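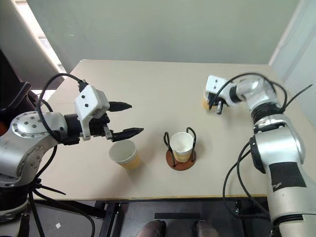

4. Setting up the cup routine

The Drolluten two-arm kit ships with a demo called Cup to Holder. The sales sheet says it is ready in 15 minutes. Plan on a whole morning the first time, and don't promise anyone a show before lunch.

You need the two arms already bolted down and homed (section 3), the Dalleler control software, paper cups, and a wire cup holder on a round base. Use cups with a cardboard sleeve if you can. Bare cups are listed as supported, but our grippers dented most of the ones we gave them.

4.1 Place the table and holder

1. Set the table between the arms with its near edge parallel to the line between the two bases.
2. Wipe the tabletop. Crumbs and sugar end up in the finger pads.
3. Put the holder in the middle, where both arms can reach it. The software asks for a reach value. Enter 600 and leave it there, whatever the setup wizard suggests.
4. Stand one cup on the open table, upright and empty.

Note: The wizard shows a green check mark once it thinks it has found the holder. The check mark also came up for us with no holder on the table. Look for yourself.

4.2 Check the cables

5. Move each arm slowly by hand through its full range with the power off. Every cable should have slack at the wrist and at the top joint.
6. Re-route any cable that pulls tight or drops in front of the fingers.

CAUTION: Keep hands and feet away from the bases when power is on. The soft-stop feature is sold as a safety measure. Treat it as a convenience.

4.3 Set the grip

7. Open both grippers fully and select Paper, Light.
8. Run the close test on one spare cup. If the wall buckles, lower the force one step and try again - the default is too strong.
9. Run the routine at the slowest speed, one arm at a time, before you let both arms move together.
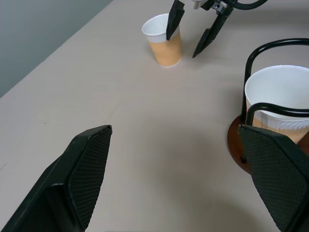
How long do the finger pads last?

The maker says 4,000 grips. Our first set started slipping at 3,688, which is closer to the claim than I expected, though we only ever gripped dry paper. Order a spare set before you need it.

4.4 If the routine stalls

10. Press Pause, wait for both arms to stop, then open the grippers from the Dalleler screen.
11. Take out any crushed cup and repeat step 8. Auto-recover is on by default; turn it off until you trust it. I still don't.

Section revised in December by Tirta Saragih.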